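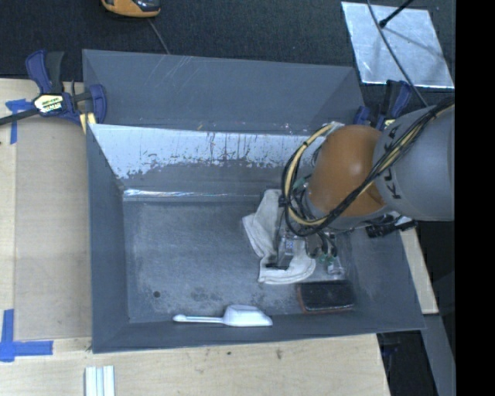
KUKA arm over the gray bin, with a white cloth on the bin floor.

20 Mar 2022
By Selamawit Mekonnen

Progress report to Murdo Swanson, Geddes: compact excavator refurbishment, Sistport depot

Work on the excavators is on schedule except for the final drives. Of the 111 machines in the agreement, 83 have been through inspection and have a repair sheet on file. The remaining machines are out on rental and will be inspected as they come back to the yard. We are not recalling any of them early, as agreed with you at the start.

Undercarriage wear is heavier than we budgeted for. Most of it is in the rollers and idlers on machines that worked in demolition, where the tracks pick up broken brick and rebar. Rubber tracks have held up better. We have moved money from the paint line to cover rollers, and the change is marked in the attached budget sheet. Paint will be limited to booms and counterweights on machines that need it for rust.

Hydraulic hoses are being replaced as full sets. The first few machines had only the worn hoses changed, and two of them came back with leaks at old fittings. Windetti now cuts and crimps the sets off site and delivers them tagged by machine number, so the mechanics no longer wait on the press.

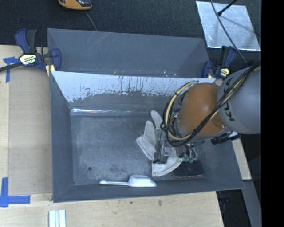
Gripper inside the bin, partly covered by white cloth-like material.

Final drives are the main delay. We ordered 10 and have received six. The supplier has given June for the rest. Until then the affected machines are parked along the back fence with the drives removed and the ports capped. If the June delivery slips, we will ask for your approval to use rebuilt units, which carry a shorter warranty.

Service records are being moved from paper into Zelico. Hour meter readings and filter changes are in for every inspected machine. Older repair invoices are slower because many list only a plate number that has since changed. One clerk is on this two mornings a week.

Bucket pins and bushings were not in the original scope. Several machines have too much play at the dipper end to go back to grading work, and we would like to line bore those while they are in the shop. A quote is attached for your decision.

Spending is within the total approved. The next claim will cover hose sets, rollers and shop labor, with invoices for the six final drives.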